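Buying Automation, Session 5: Reading a bin-picking offer
Handout, revised 17 April 2020

Bring this with you along with the Floker brochure (on the module page) and the two-page quotation from Krūmiņa. If you only have time to read one of them beforehand, read the quotation. The brochure is nicer to look at and says less.

What is on offer

Floker sells a package called Visov. It consists of software, a sensor, a controller box and what the brochure calls "onboarding". You supply the arm, the hand, the bin and the parts. Krūmiņa resells the package and does the installation, and Krūmiņa is also the name on the quotation, so any promise made by Floker on its website has to be found again in Krūmiņa's wording before you can hold anybody to it. Do this exercise line by line. Three of the brochure's promises are missing from the quotation altogether and a fourth has become "where practicable".

The task is the usual one. Objects lie jumbled in a container, and the robot has to take them out one at a time without crushing them, dropping them or hitting the walls. People have been selling solutions to this for a long time. The fact that they are still selling them, each one described as the first that works, ought to make you a little careful with your money.

Look at how the problem is posed before you look at how it is solved. What is in the bin, how many shapes are there, what holds the bin still? A metal bin clamped to a table and a few painted wooden blocks make a perfectly respectable test. It is also a test that leaves out most of what a packing floor will throw at you.

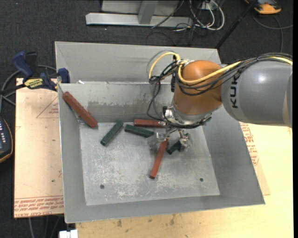

The headline number

The brochure gives 552 picks an hour. Divide it into the seconds in an hour and you get a pick every six and a half seconds, which sounds plausible for an arm of decent size moving a short distance. I have no quarrel with the arithmetic. My quarrel is with the words "up to" in front of it, and with the missing answers to these:

Was the figure measured over a full hour, or scaled up from a good few minutes?

Does a pick end when the hand closes, when the part leaves the bin, or when it has been set down where it belongs?

Who refilled the bin, and was the clock stopped while they did it?

Were failed attempts left out, or counted as time lost?

We asked Floker all four in February. The answer to the second was "when the part leaves the bin". For the other three we were sent the brochure again.

Worked example. Suppose the cell stops five times in an hour and each stop costs two minutes, which is quick if somebody has to walk over, open the guard, move a part and restart. Ten minutes have gone. The 552 is now 460, and we have not yet allowed for a single dropped part. Do the sum again with stops of four minutes and see whether the payback table on page three of the brochure survives. (It doesn't, but work out by how much. The method matters more than the verdict.)

Success rates

The other number everyone quotes is the percentage of successful grasps. Floker's is based on 2000 attempts, and I will give them credit for printing the number of attempts at all, as plenty of their competitors leave it off. Even so, a percentage taken over many attempts can hide a lot.

First, attempts on the same few objects are not independent evidence about your objects. If you try a hand on rectangular blocks two thousand times, you know a great deal about rectangular blocks.

Second, the rate depends on when in the emptying of the bin you measure it. A full bin offers the software plenty of choice and it can take the easy part every time. The awkward ones are left for the end. Ask for the rate on the last few parts in the bin, and ask whether the bin was ever emptied or just topped up.

Third, a grasp may succeed and still be useless. If the part comes out at an odd angle in the fingers and the next machine needs it square, somebody has to pay for the step in between. In the Krūmiņa quotation that step is listed under "customer scope".

Where the trouble is

Students tend to assume that the middle of the pile is the hard bit. Sometimes it is. In most of the sites I have looked at, the walls and corners were worse. A part lying flat against a wall gives the fingers only one free side. A part leaning in a corner can slide when it is touched. A divider adds another wall, and with it more places where the hand has to come down close to sheet metal.

The kind of hand matters here too. A suction cup needs one decent flat face. A hand with several jointed fingers can do cleverer things, but each finger has to go somewhere, and in a crowded bin the space beside a part is often taken by another part. Sales material tends to present extra fingers as extra ability. They are also extra width, extra cables and extra things to replace. Floker says Visov is "gripper agnostic" – I take that to mean that the choice of gripper, and the blame for it, stays with you.

When you study a bin for the discussion, pick out any part that leans on a wall and any part that sits against the divider. For each, decide from which direction you would come in with fingers, and what the back of the hand would be doing at the time.
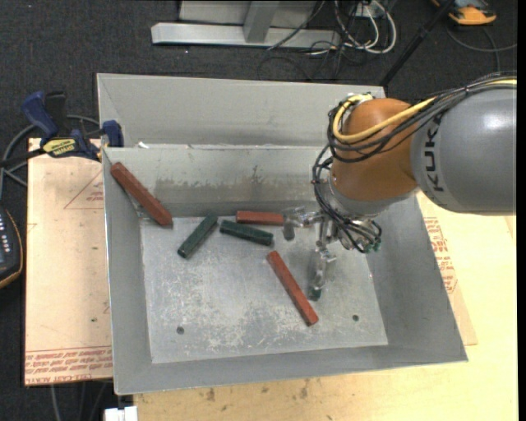

Floker, replying to an earlier version of this handout, objected that corner parts are treated unfairly here. In their view a buyer should compare the kit with a person doing the same job for a whole shift, and people also leave the awkward ones until last. They added that Visov will skip a part it cannot reach and come back once its neighbours have been removed, so that many corner cases sort themselves out.

I think the first half of that is fair. You should compare against a whole shift of human work, with its breaks and its slow last hour, and I have seen buyers forget to. The second half worries me more. Coming back later helps when a neighbour was the obstacle. It does nothing when the obstacle is the wall, because the wall will still be there. And "skip" needs a price. How many times will it look, decide against it and look again before it calls for help, and how much time does that take out of the hour?

The Vason visit

Vason ran Visov on trial for sorting returned fittings and let us read the log afterwards. I can't hand out the log itself, but you may use the following in your coursework.

The trial stuck to one bin design, fixed in place. Vason's normal bins are plastic, dented and never in quite the same spot, and the plan for moving to them was a single line in the project schedule. The stops in the log were mostly short. They came in clusters, often near the end of a bin. The staff on shift had begun giving the bin a shake when it got low, and this wasn't written down anywhere as part of the process. It worked well enough. It also meant that the unattended cell was being attended.

Vason has not yet decided whether to buy. Their floor manager liked the kit and their accounts department did not, and both had reasons I would be happy to see argued in an essay.

Conditions I would put in writing

Your own parts, dirty ones included, in your own bins. Ship them to the seller before any demonstration and keep back a second batch they have not seen.

Bins emptied completely, with the clock running from first part to last.

Each stop logged with its length and with what the person did to clear it. A stop cleared by nudging a part counts as a stop.

One named firm responsible for the rate. With Visov there are two firms in the chain, and as the quotation stands each can point at the other.

An acceptance test repeated after some months of use, once the bins are scratched and the sensor has been knocked. New equipment is tested when it is at its best – ask for the other test as well.

If the seller refuses all of these, ask which ones they would refuse last. It usually tells you where they expect to fail.

Before the seminar

Read the quotation and mark each sentence that a buyer could take to court. Bring your four-minute version of the stop calculation. Come ready to argue either for or against Vason buying; sides will be drawn on the day. Anyone who has seen a competing kit running in a real building is welcome to bring notes, with the firm's permission.

Coursework: one page, addressed to a works manager with no technical background, recommending what to ask Krūmiņa for next. Please don't paste in the brochure's charts. I have them already, and two of them have no scale on the upright axis.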